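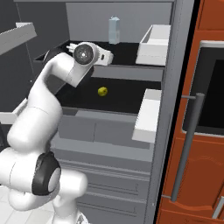 Home Features Workshop Archive Subscribe

Keeping the kitchen straight

The robot cell called Skuren has no bolts, no grease and no power cable. It still needs a maintenance log.

162 shares 3 comments

The morning check on Skuren starts at 7:30 and takes 40 minutes. The technician on duty at Pletuletti, a small robotics company on the edge of Hover, brings up the cell on two monitors, sends the arm to its home position, and then steps each joint through its range one at a time. If a joint stops short or drifts past its mark, the number goes in the log and the day's work waits.

It is the same check the company runs on the arms bolted to the floor downstairs. The difference is that Skuren exists only as software. It is a simulated kitchen with a simulated white arm in it, and its job is to practice handling food in and out of a refrigerator before any of that work is tried on hardware.

People outside the trade tend to assume a simulated cell looks after itself. The maintenance log says otherwise. It runs to 162 entries, and most of them describe the kind of fault any cell technician would recognize: something was a little out of place, and it took a while to find out what.

Where the base goes

The first long stretch of the log is about the base. In a factory, you set a robot's base once, with anchors and a level, and after that you leave it alone. In Skuren the base is a line in a file, and anyone with access can change it. In the first month several people did.

The trouble with a refrigerator is that it's a box with one open side. An arm set too far back can reach the front of a shelf and little else. Set it too close and the elbow has no room to fold, so the arm can't get the gripper level with the lower shelves. The crew tried the base square to the opening, then off to one side. They ended up with it close in, on the floor tile, with the elbow carried high so the gripper can come in from above the shelf and drop down to it.

That position is now locked. Changing it takes two sign-offs and a full run of the shelf test, in which the arm visits 30 points inside the refrigerator and has to reach every one without touching a wall. The same rule would apply downstairs, where moving a base means renting a drill.

The doors are a separate headache. A kitchen has handles at every height, and each is something for a wrist or an elbow to run into. In a simulation, contact is only noticed if someone has told the software that the part is solid. One long bar handle was left out of that list early on. The arm's elbow passed through it for most of October before a technician slowed down a replay and saw it happen. The results from those weeks were thrown out.

Since then the crew has done what they call a knock test. They drive the gripper slowly into every surface it could plausibly hit — shelf, wall, counter, drawer pull — and confirm that the software reports a contact each time. It's dull work and it gets done once a month.

Looking down the fingers

The hand is where most of the upkeep goes. Pletuletti uses a two-finger gripper, and the view the control program relies on most comes from a camera at the hand, looking out between the fingers. The program, which the company calls Hoani, has to find an item, judge how far away it is, and line up the two fingers on either side of it.

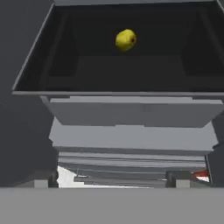
Lining up depends on the program knowing exactly where the camera sits in relation to the fingertips. On real hardware that figure changes when someone bumps the bracket. In Skuren it changes when someone updates the gripper model and forgets that the camera is attached to it. The symptom is the same either way. The hand comes down beside the item and closes on air.

The fix is a calibration routine that a technician starts by hand. The arm holds the camera over a fixed point and tilts through a series of poses, and the software works out the offset from how the point moves in the view. The crew accepts an error of 3 millimeters at the fingertips. Anything more and the routine is run again. If a second run doesn't bring it in, they go looking for whatever was edited last.

Fruit makes a good check afterward. It's small, and it isn't quite round, so a grasp that is slightly off center tends to show up as a roll. A carton or a box forgives more. The technicians put fruit on a dark shelf when they want to be strict, because the program has more trouble judging the depth of a dark surface and the errors come out sooner.

Finger friction is another number that gets attention. Set it too high and the gripper can lift anything by the edge, which teaches Hoani habits that won't hold up on a real machine. Set it too low and nothing stays in the hand. The crew takes the value from pull tests on the real finger pads downstairs, and they repeat those tests when the pads are replaced. When the pads wear, the number in Skuren is changed to match.

The room around it

The cell's builders spent less time on the rest of the kitchen, and some of them would have skipped it. A plain gray room would have run faster. The argument for a full kitchen was that the program would sooner or later have to work in one, with a shiny sink and polished cabinet fronts in the background, and that it was cheaper to find out early what threw it off. 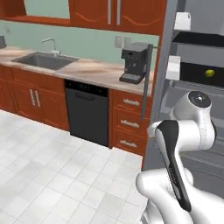 Glossy surfaces were the first thing to throw it off. When the lighting in the cell was brightened last winter, Hoani began to report objects on the cabinet doors. They were highlights. The crew turned the lights back down, then brought them up again in small steps over the following weeks, adding each level to the training runs before moving to the next. Lighting is now written on the same sheet as the base position and the camera offset, and it's checked in the same morning routine.

Resets cause more grief than lighting. After each attempt, the cell puts every item back where it started. For a while, items were being put back a hair above the shelf, and they dropped when the next attempt began. The drop was too small to see. It was enough to nudge an item sideways before the arm got there, and over an afternoon it made the success figures wander for no reason anyone could name. The entry that closes that problem is one line long. It reads: "Lower start height. Wait for rest. Then go."

The wait is still there. Each attempt begins with a short pause in which nothing in the kitchen moves.

What carries over

Pletuletti plans to put a real refrigerator in front of a real arm downstairs before the end of the year. The floor has been marked for the base, using the position from the Skuren file. The technicians expect to be off by some amount and have left slots in the mounting plate so the base can be shifted without drilling new holes.

They also expect problems the simulation didn't give them. Skuren has no condensation. Its shelves don't sag, and its door seals don't grab. A section at the back of the log has been set aside for these, with a heading and blank lines under it.

The morning check will stay on the schedule for both cells. The crew has talked about automating it for the simulated one and decided against that for now. Three of the last faults they caught were ones a script would have passed, and a person watching the arm step through its joints noticed that something looked wrong before any number did.

Contact us | Advertise | © All rights reserved | Back to top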